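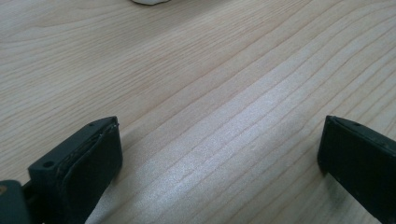 Gripper open over the table, glare across the middle.

Stop blaming the planner. Every failed run at Bindon gets filed as a planning bug and I'm tired of reading them. 149 tickets since February. I went thru 101 of them with Inese Sepp and most were perception – the depth estimate falls apart on shiny wood, the planner gets garbage, plans beautifully on garbage.

And what do we do? Tune the planner. Again. Another cost term, another 8 parameters in the Plovard config that noone will remember the meaning of.

My view, unpopular on our team: freeze it. No planner commits until perception reports its own confidence, per pixel, and the controller is allowed to refuse. A gripper that stays put is fine by me. Costs us maybe a slower demo. So what. Log the refusals, fix the worst ones, then we can talk about cost terms.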